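Shop notebook, January 4, 2022
Sourdough starter trials, back at it after the break
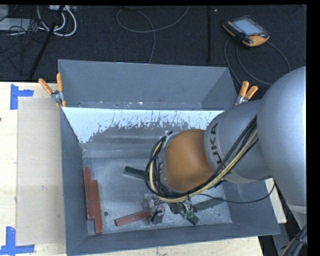

Where the jars stand

OK so I'm back and the starters are all alive, which I did not expect after that long in the fridge. Hotthorpe (the rye one) had a layer of gray liquid on top and smelled like nail polish remover. Poured the liquid off, scraped down to the clean part, kept a spoonful and fed it. The white one, Durnance, looked fine and just smelled sour. Danang named them both and I've given up arguing.

Fed both at 1:1:1 in the morning. By lunch Durnance had domed nicely and Hotthorpe had done nothing at all. Fed Hotthorpe again at night with warmer water and it finally started to bubble before I left, so I think it only needs a couple more rounds.

Flour

We're almost out of the Cluvell bread flour. Syahrul, if you read this before I see you, please don't open the other sack yet! I want to finish this one so the next few loaves are all from the same bag. The whole wheat is a bit stale. Still OK for dusting, I wouldn't bake with it.

Today's dough

Used Durnance for this one, with the Hotthorpe test pushed back until it wakes up properly.

Flour 489 g
Water 323 g
Starter 81 g
Salt, a bit under two teaspoons (the small scale is dead, needs a battery)

I held the salt back for half an hour like Syahrul suggested and the dough was much easier to stretch. Stickier than the last batch before the break, though that could be me being out of practice. Four folds, then left it on the shelf over the radiator. That shelf is too warm! By the time I came back from lunch it had almost doubled and gone slack around the edges, and shaping it was a mess. I got it into the basket in the end with way too much rice flour.

Went in the fridge for the afternoon and I baked it last thing. Came out flat but with good color, and the crust crackled for ages while it cooled. Crumb is tight at the bottom and then there's one giant hole under the top crust, so I'm calling it overproofed. Tastes great with butter anyway (I had three slices standing up, sorry, there's less left for you two than there should be).

Things to try

Same dough again with the bowl on the lower shelf, nothing else changed. I keep changing two things at a time and then I have no idea what did what.

Danang wants to go down to a smaller amount of starter and leave it overnight. Fine by me, but he has to be the one who comes in early.

Nugroho recipe: I copied it out of the old notebook and the water amount is smudged. Does anyone remember it? I have a feeling it was a wetter dough than this.

If we're still doing the bread table in March we need to settle on a loaf soon. My vote is half rye, assuming Hotthorpe recovers.

Next feed is first thing tomorrow, both jars. Scale battery is a 2000-something, the flat coin kind, I'll check the number on the back before I go to the store.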